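El mercadillo de trueque vuelve a Tatunik con más ganas que nunca

Con la llegada de August, que así llaman cariñosamente los vecinos angloparlantes a nuestro agosto de siempre, el barrio de Tatunik recupera su mercadillo de trueque en el patio de la antigua fábrica Pilkington, y la verdad es que ya se echaba de menos ese ir y venir de bolsas, saludos y conversaciones que se alargan hasta la hora de comer. La asociación Trestumex, que lo organiza, espera casi 3000 visitas a lo largo del mes.

El funcionamiento es el mismo del año pasado: se entrega lo que ya no se usa en casa, se recibe un vale y con él se elige otra cosa, sin que medie un euro. «Mi madre vino a dejar una lámpara y volvió con dos sillas y la receta de un bizcocho», cuenta entre risas Isabelle Grewal, que este verano atiende el puesto de libros con Raymonde Grewal.

La novedad son los cajones de objetos menudos, donde cabe de todo y conviene rebuscar sin prisa, porque entre una tela doblada y un vaso de plástico puede aparecer justo lo que hacía falta.
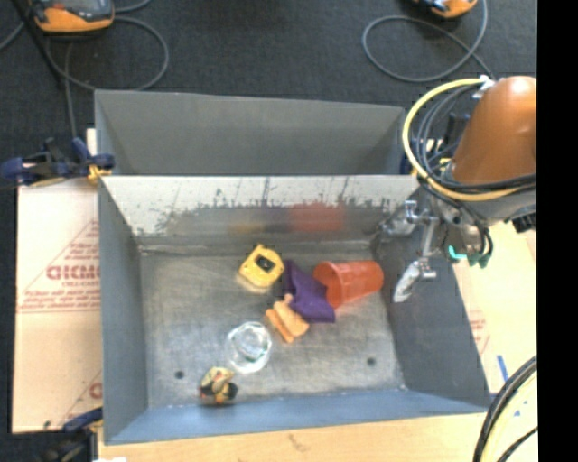 Horario y entregas

El patio abre a las diez de la mañana. Los muebles se reciben por la entrada de la calle Gruler, previa llamada a Karine Cloutier, y los 300 primeros vales pueden recogerse ya en la biblioteca.

Contacto | Aviso legal | © Trestumex | Volver arriba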